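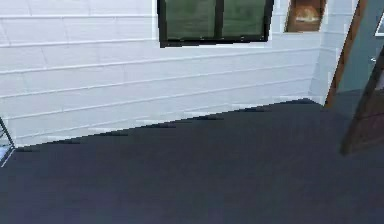
Search the notebook Enter keywords Go

July 8, 2024
Posted by the Terkham Numismatic Workshop

Entry: die varieties in the Drorcombe tokens, second sitting

The purpose of this sitting was to complete the sorting of the Drorcombe tram tokens by reverse die and to settle the question left open in March, namely whether the wide-rim pieces form a separate striking. The lot consists of 200 brass tokens, all of the one-penny fare, received in a single bag with no record of the order in which they were gathered.

Each token was weighed on the small balance and then examined under the eight-power glass with the light held low on the left side. The balance was checked against the brass test weight before work began and again at the close. It had not drifted.

Three reverse dies can now be told apart with confidence. Die A has the full stop after FARE set level with the foot of the letters. Die B has the stop raised, and the tail of the R touches the inner ring. Die C resembles B except for a fine crack running from the ring to the top of the numeral. On early strikes from Die C the crack is short and easily missed. It lengthens on later pieces and on the worst of them reaches the rim.

The wide-rim tokens number 55. Every one of them is from Die A, and their weights fall within the same spread as the ordinary Die A tokens. The view taken in March, that they were struck on heavier blanks, cannot therefore be kept. It seems more likely that the collar was changed or reworked while Die A was still in use. The March sheet has been marked accordingly and should not be quoted in correspondence.

Eight tokens have been set aside as doubtful. Five are too worn at the stop to be placed under A or B. The remaining three carry scratches across the ring which may be hiding a crack, or may be only scratches. They are in the paper envelope at the back of the tray – not in the numbered flips – and are to stay there until they have been seen by a second pair of eyes.

Cleaning. No token in this lot is to be dipped. Loose dirt was lifted with distilled water and a soft brush, and the pieces were patted with lint-free cloth and left on blotting paper. Two of the Die C tokens have green spots near the edge. These were left alone.

Storage. The old soft plastic flips have been discarded and the tokens moved to the Qaisi card holders, the smaller size. The larger size allows the token to slide and should be kept for the medals.

The Todska catalogue lists only one reverse for this fare and gives no rim measurement. A note on the three dies will be drafted once the doubtful pieces are settled. Measurements of the collar marks are still wanted for Die B, and the callipers need a new battery before that can be done.

Comments

brassfarthing
I have a wide rim one with the raised stop. Would you like a scan of both sides?

Terkham Numismatic Workshop
Yes, please, with the weight if it is known. A wide rim paired with Die B would alter the conclusion above.

tokenbox
Does the crack on C ever go through the numeral, or does it always stop at the top? Mine is hard to read.

old_fares
The Qaisi holders are good but check the staples, they stand proud on one side and will mark the next card in the box.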